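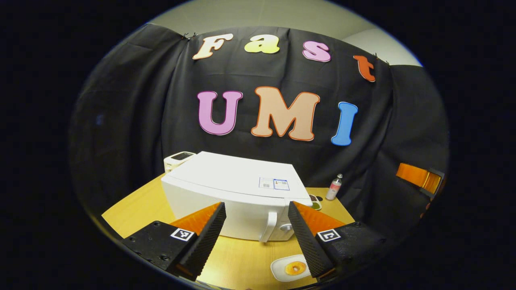 Girby Pumped Storage Station

The Girby Pumped Storage Station is a hydroelectric energy storage plant in the hills above the town of Plistthorpe. It moves water between two reservoirs, uphill when electricity is cheap and downhill when it isn't, and has an installed capacity of 837 megawatts. It is owned and operated by Kirnora, a power company that had never built a dam before this one and has described the experience as instructive.

Contents
Background
Design
Operation
Construction
Reception
Household demand
Later developments
See also

Background

Plistthorpe had no particular wish to be near a power station. The town's interest in the matter began when a survey of the Okabe valley found a natural bowl in the hills, a second one well below it, and very little in between except sheep. Surveyors regard this arrangement as a gift. The owners of the sheep took longer to persuade.

The first proposal, a conventional dam across the Okabe River, was dropped when flow measurements showed that the river spends most of the summer as a damp suggestion. A pumped storage plant has no need of a large river. It needs enough water to fill the system once and a little more each year to replace what evaporates or leaks. The engineer Noboru Koyama, who drew up the second proposal, told a public meeting that the plant would "borrow the river, not eat it," a phrase that was later printed on a banner by people opposed to the plant.

Design

The upper reservoir, known locally as the Saucer, sits behind a rockfill dam with an asphalt facing. The lower reservoir was made by damming the Okabe just downstream of an old quarry. Two pressure tunnels join them, each lined with concrete and, in the lower sections, steel.

The powerhouse is underground, in a cavern reached by a sloping access road. It contains reversible pump-turbines, which spin one way to generate power and the other way to push the water back up. Each unit can go from standstill to full output in 90 seconds, provided it has been left ready to do so. Visitors are told this figure at the start of the tour and again at the end.

The switchyard is above ground and was painted green to blend in with the hillside. The hillside is brown from September to April.

Operation

Water is pumped to the Saucer mostly at night and on windy weekends, when the grid has more electricity than it knows what to do with. It is released in the morning and early evening. A full upper reservoir can keep the plant at maximum output for a little under a working day, after which it has to be filled again.

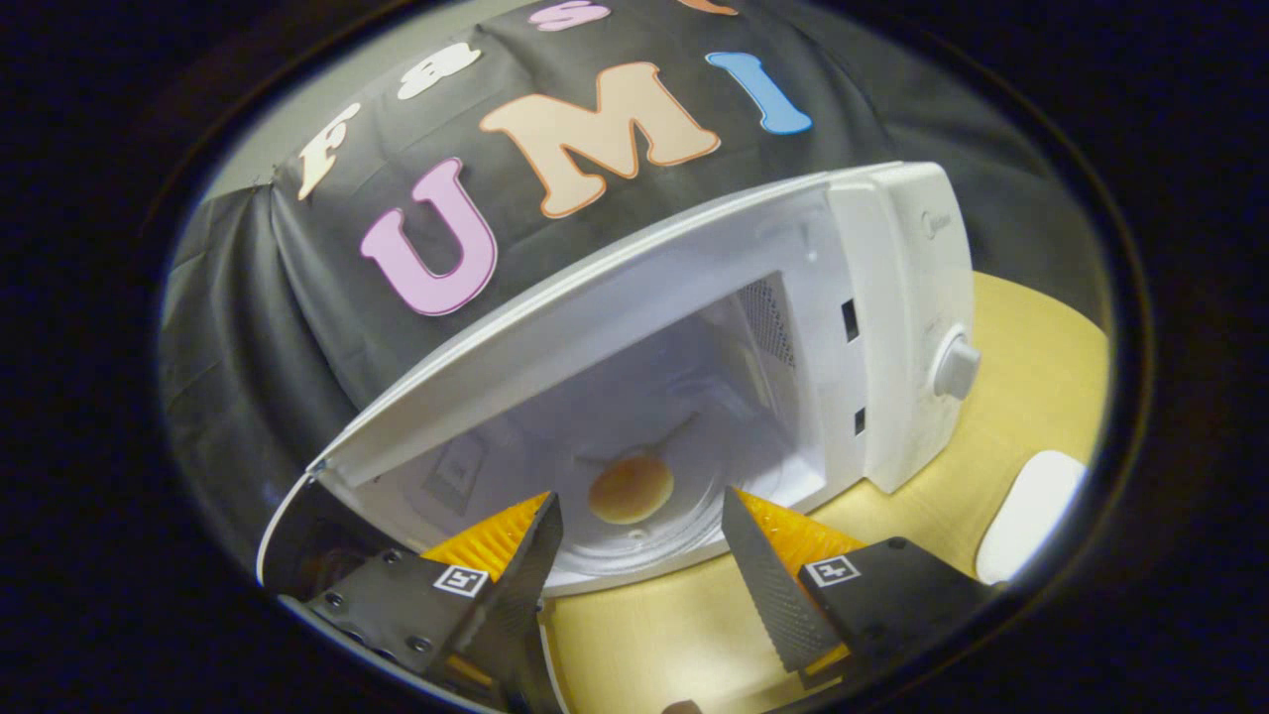 Does a pumped storage plant produce more electricity than it uses?

It uses more than it produces. Pumping the water up takes more energy than is recovered when the water comes down, with losses in the pumps, the tunnels and the transformers. The plant earns its keep by shifting power from hours when it is plentiful to hours when it is scarce, and by steadying the grid when something else trips.

The question has been raised at every public inquiry into the plant, usually by someone who already knows the answer and would like it read into the record.

Construction

Work began with the access road, which was finished on schedule and was the last thing that was. The main tunnels ran into a band of crushed rock that did not appear on the geological maps, and boring stopped for 16 months while the roof was reinforced. Kirnora's annual report for the period called this "a sequencing adjustment."

The lower dam gave less trouble. Its spillway was redesigned twice, the second time back to nearly what it had been at the start. Filling the lower reservoir was expected to take one wet winter and took two dry ones.

The site manager for the cavern works, Haruna Mizuno, kept a log that has since become the main source for the building of the station. It is admirably dry. The entry for the day the two tunnel headings met reads, in full, "Met. Gap smaller than feared."

Reception

Opinion in Plistthorpe was divided and has stayed that way, though on different grounds. Early objections concerned noise, dust, trucks and the loss of grazing. Later ones have concerned the parking lot, which walkers bound for the Saucer fill by breakfast. Anglers opposed the lower reservoir until it was stocked.

Environmental groups were split as well. Some welcomed the storage as a partner for wind power. Others pointed to the daily rise and fall of the lower reservoir, which leaves a broad strip of bare mud where almost nothing will grow. Kirnora planted willows along part of the shore, and a fair number are alive.

Household demand

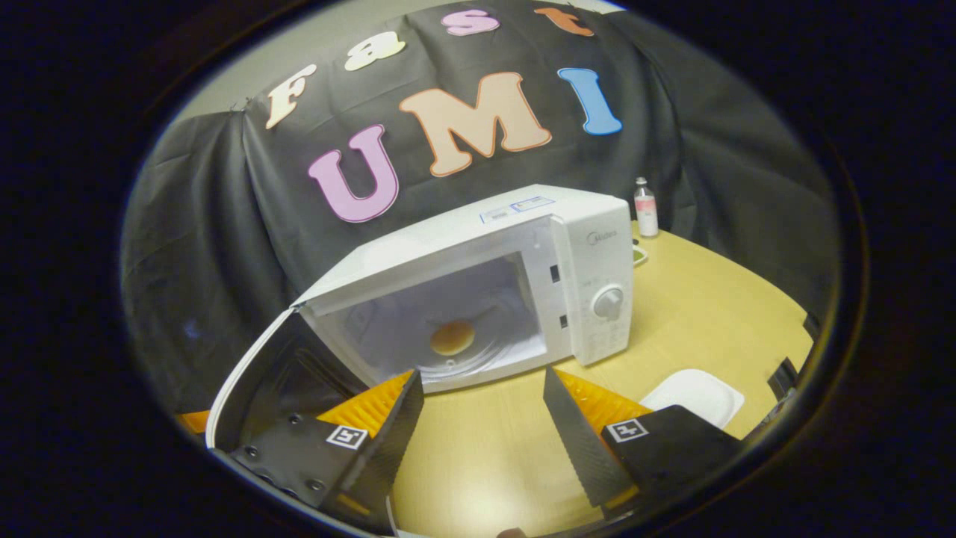 Grid planners spend much of their time on small loads that arrive together. A single kitchen appliance is of no interest to a control room, and a whole region's kitchens at six in the evening are of great interest. The early planning papers for Girby leaned heavily on electric kettles, which had the advantage of being easy to explain to ministers. A white microwave oven on a table, like the one shown with its door open, would have made the same point: it draws power in short bursts, and its owner has never once consulted the grid first. Planners model such loads as a group, where they become surprisingly well behaved, and the station's evening release is scheduled against the resulting curve. The curve is revised each season and is wrong by a modest amount every day.

Later developments

An application to raise the upper dam was lodged on 2025-09-18. It would add to the volume of the Saucer without changing the capacity of the machines, so the plant could run longer at the same output. The application includes a new drainage gallery, a wider crest road and a larger parking lot. Most of the written comments received so far concern the parking lot.

A separate plan to put floating solar panels on the lower reservoir was studied and shelved. The daily change in water level would have required very long mooring lines, and the anglers had by then become organized.

See also

Okabe River
Reversible pump-turbine
Rockfill dam
Plistthorpe quarry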